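Workroom tables and storage check, Priden building, second floor
Done by Ronaldo Ambrosio, 2018-11-16 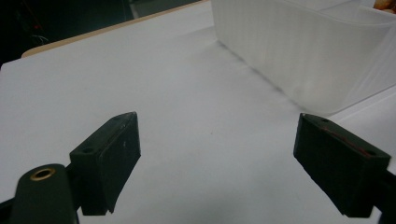
1. Table tops
Pass, and I'm pleased with them. The white tops wipe down well and I ran my hand over every one (sleeves rolled up, so yes, I'd have felt a splinter). No lifting, no sticky patches. There's a tiny dark speck on the one by the bins that I'm not writing up as damage, it's a speck. If it's still there next time I'll have a go at it with a damp cloth.

2. Table edges
Pass with a comment. The light tan edging is sound on the window side. On the table nearest the door I can get a fingernail under it at one corner, and that's how the last one started, the one that ended up catching somebody's cardigan in July. Please glue it and tape it overnight. Don't just tape it!

3. Legs and wobble
One fail. Table 12 rocks if you lean on the left-hand end. I've folded a bit of card under the foot for now, but card squashes, so it needs the proper screw-in foot from the Zalten spares drawer. Everything else stood firm when I leaned on it, and I leaned quite hard.

4. Plastic bins
Pass. I like the translucent ones because you can tell there's something in them before you lift them. No cracks in the ribbed sides that I could find, and no sharp bits round the rims. Two things though:
- Keep them back from the edge, a hand's width at least. I moved three that were half hanging off.
- Don't stack them more than two high on the tables. On the shelves is fine.

5. Labels on bins
Not great. Half the labels have gone curly and a few bins have none at all - I had to take the lid off one to find out it was spare cable ties. Salinas room uses the tie-on tags and theirs all look lovely, so could we copy them?

6. Lighting
Comment only. It's on the dim side over the far tables, fine for sorting but I wouldn't want to do small fiddly work there in winter. The tube in fitting 513 flickers for a while after you switch it on. Reported to Sukbridge this morning, waiting to hear when they can come.

7. Floor and walkways
Pass. Clear from the door to the fire exit, no bags, no trailing leads. There was a box of leaflets by the sink but it had gone by the time I came back with my tea, so thank you to whoever shifted it.

8. Cleaning things
Pass. Spray and cloths are in the cupboard with the door shut. We're low on blue cloths. I've put more on the order with the paper towels.

9. First aid box
Pass, nearly. Seal unbroken and everything in date, but the little card inside still has the old phone extension on it. I've crossed it out and written the new one in biro, and a printed card would be nicer.

To do before the next check
- Glue edging, table by the door
- New foot for table 12
- Tags for bins (ask Salinas where they get theirs)
- Chase Sukbridge on fitting 513
- Printed card for first aid box

I'll have another look at the first two myself as soon as they're done, so leave me a note on the clipboard.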